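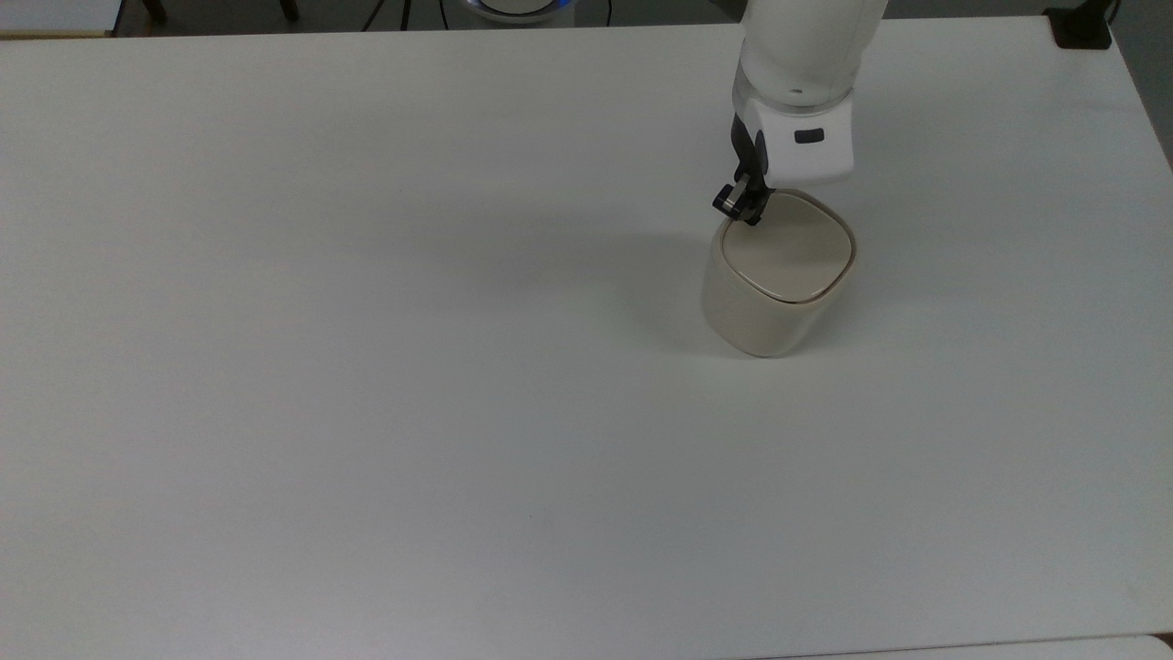 A lidded beige container on a white tabletop.

How to Prepare and Lead a Values Discussion Session

Rutotden Centre for Values Education, guidance for session leaders

These instructions are for staff who lead discussion sessions on questions of belief, conscience and conduct at the Rutotden Centre and at its partner colleges in Holutville and Nogueira. They apply to sessions of 50 minutes. Leaders with a longer slot should extend the discussion in Step 3 and leave the other parts as they are.

Before the session

Choose one question and write it out in full. A workable question can be understood at first reading and can be answered in more than one way by reasonable people. "Is it ever right to break a promise?" has served well with first-year groups. "What is morality?" is too wide for a single meeting and usually produces a string of definitions.

Prepare a short reading of no more than one page. It may be a fable, a letter or a passage from a religious or philosophical text. Where a passage comes from a particular tradition, name the tradition and the work on the sheet. Do not use a passage that holds up any faith, or the absence of faith, to ridicule.

Arrange the chairs in a circle where the room permits. Groups of more than 50 should be divided, and a second leader should be requested from the Rurero office in good time.

Step 1. Opening

Read the question aloud twice. Explain that participants may speak from religious conviction, from secular conviction or from uncertainty, and that no one is required to disclose a personal belief. Allow 3 minutes of silence for notes.

Step 2. Work in small groups

Form groups of 4. Each group reads the passage and agrees on the strongest reason for each side of the question, including the side its members reject. One member writes these down. Leaders should walk between the groups and listen, and should give no opinion of their own at this stage — students tend to follow it.

Step 3. Full discussion

Ask each group to present one reason. After each presentation, invite a reply from someone who sees the matter differently. If the exchange becomes heated, ask the last speaker to restate the opposing view to the satisfaction of the person who holds it. Speakers may pass at any time.

Step 4. Closing

Set aside the final 7 minutes for writing. Participants complete the sentence "I am less certain than before that..." or "I am more certain than before that..." in their own notebooks. These notes are private and are not collected or marked.

A vote should not be taken. Questions of this kind are seldom settled in one meeting, and a show of hands can leave a minority feeling judged.

After the session

Complete the leader's record on the same day. State the question used, the source of the reading and any point that should be taken up again. Participants' names should be left out. Any concern about a student's welfare is to be reported separately, under the college's own procedure.

Requests for translated readings for the July sessions at Nogueira should be sent to the Rurero office with the record.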